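Why Do Sheets Wrinkle?

Pull a clean sheet out of a laundry basket and it will be full of creases. You did not put them there. So where did they come from?

Start with what a sheet is made of. Many sheets are cotton. Cotton comes from a plant, and its fluffy fibers are spun into thread. The thread is then woven, over and under, over and under, until it makes a wide flat cloth.

Each cotton fiber is built from very long chains of tiny parts called molecules. The chains hold on to each other with weak links. When cotton gets wet, water slips in between the chains and some of the links let go. Now the chains can slide around. When the water dries up, the links grab hold again, wherever the chains happen to be. If the sheet was in a heap, it dries in the shape of a heap.

Heat helps the chains move too. A sheet left in a ball in a hot dryer will cool down with its folds set in place.
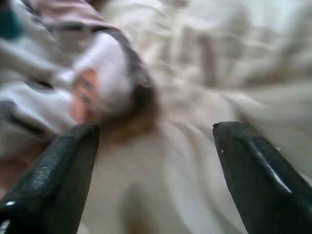 White and cream cloth makes folds easy to look at. The top of a fold catches the light, and the side that faces away from the light turns gray. The cloth is the same color all over. Only the light is different. Artists who paint curtains and robes spend a long time learning to see those grays.

How do you get wrinkles out? An iron uses heat, and often steam, to loosen the links, and its weight presses the cloth flat while they join up again. Irons get very hot, so leave that job to a grown-up. There is a slower way. Hang the sheet up while it is still damp and smooth it with your hands. Its own weight will pull many of the creases straight.

Try it yourself

You need two old cotton handkerchiefs and some water.

1. Wet both handkerchiefs and squeeze them out.
2. Scrunch one into a ball and put it on a plate.
3. Lay the other one flat on a towel and smooth it – take your time with the corners.
4. Leave them until they are completely dry. The ball may need an extra day.
5. Open the ball and put the two side by side.

Then wet the crumpled one again and dry it flat. Do the creases stay or go?

Written by Liya Negash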